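Our simulation paper is finally up, so here is the short version, for people who like their results in small pieces.

The question was dull and useful: if you teach a two-armed robot policy entirely in a rendered kitchen, how much of what it learns is the task, and how much is the wallpaper?

We generated 2542 demos in Plundau, our simulator. In most of them, everything that doesn't matter gets reshuffled: counter, trays, trivets, stray chopsticks, how ripe the tomatoes look. The instruction stays the same. Put the tomatoes in the bowl, leave the rest alone.

"Leave the rest alone" is where my spring went.

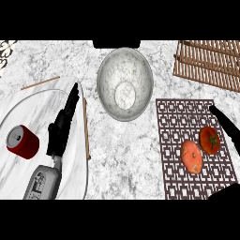
The baseline policy, trained on one fixed layout, was superb on that layout. Move the bowl by a hand's width and it would lower a tomato with great tenderness onto bare countertop. Then it would open the gripper and go home, job done.

So Ayanda Mofokeng suggested what we now call the Szűcs split (after the bakery where she drew it on a bag). You hold out whole surfaces and whole objects, never just new positions. If the policy has seen marble in training, marble doesn't count at test time.

Scores fell off a cliff. I was told this was good news. It took me until May to agree.

What helped in the end was cheap. For each demo we render 10 versions with the same arm motion and different clutter, and we penalize the policy when its plan changes between them. The tomatoes haven't moved, so why should the plan?

We ran that with 3 training seeds, on both the Murnach policy and the smaller Relon one. Both got better on held-out surfaces. Relon improved more, and I'd like to say we predicted that. There is a draft from March in which we predict the opposite, with a diagram.

Things it still gets wrong: anything shiny. A reflection is apparently a very persuasive tomato.

Also, none of this has touched real hardware yet – reviewer 2, I hear you, I heard you in all five paragraphs.

Code and the split are up on the project page. The configs have sensible names now. The commit history does not, please don't read it.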